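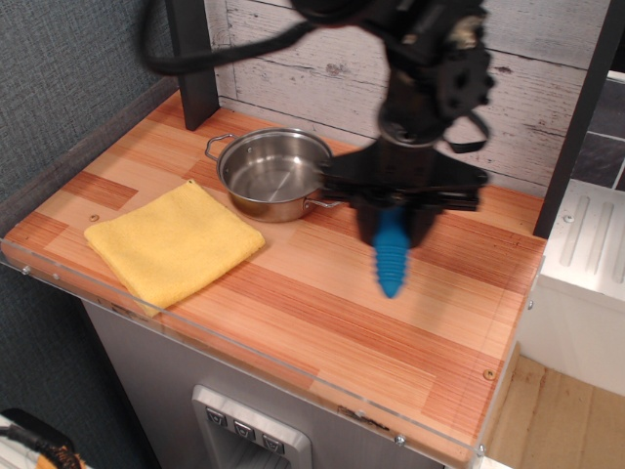
Zamby Service Desk
Ticket status: Closed
Site: Drumham office
Category: Printing / scan to email

Reported issue
Scanned documents sent from the second-floor Sadent copier are not delivered. The panel shows "Sending" and then returns to the home page with no error. Printing is not affected. The requester states that the fault began in September, after the mail password policy was changed.

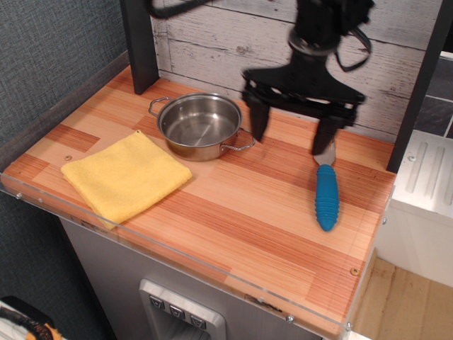 Actions taken
Test scan of 4 pages to an internal address: not delivered. The same scan to a network folder was saved correctly. The copier log listed 16 failed sign-ins to the Azar mail relay — all with the old service account password.

The stored password was updated and the copier restarted. A second test failed with a certificate warning. 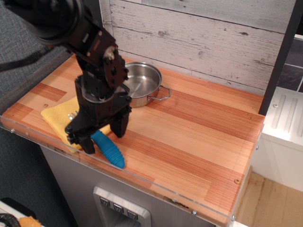

Yellow cloth on the counter

Firmware was brought up to the current release and the clock, which was 9 minutes slow, was set to the network time server. Three further tests were delivered.

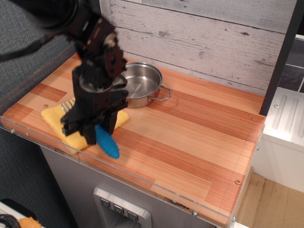 The requester was asked to resend any scans from the affected period, as the copier does not keep failed jobs. The ticket was held open for 6 days with no further reports — closed by Service Desk.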